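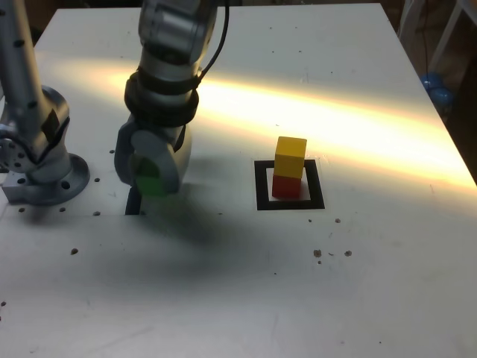
According to the reviewer on the Tevby side, the last batch had too many clean demonstrations and too few recoveries, and the policy stalls as soon as a cube lands crooked. Fair point. Changed the plan for this batch.

21 May 2021, Skindano cell, stacking task (yellow on red, inside the black square).

Target is 50 episodes. 34 recorded, 3 thrown out for dropped joint-state packets. Logger restarted after the third one, no drops after that. Cause still open. Suspect the Zelley switch.

From episode 20-something on, operators start with the yellow cube offset on the red one and correct it before retreating. Labeled "recover" in the metadata, not "success", so the Cirillo loader needs the extra class. It currently maps unknown labels to failure. Fix before training.

Lighting: bright band across the upper half of the table, top of the yellow cube reaches into it. Exposure locked. Do not relock between episodes.

Retreat height is inconsistent between operators. Set a floor of 8 cm above the top cube before the episode can be closed.

To do: finish the remaining episodes, rerun the timestamp check, send Tevby the split list. Full recalibration stays on the September schedule.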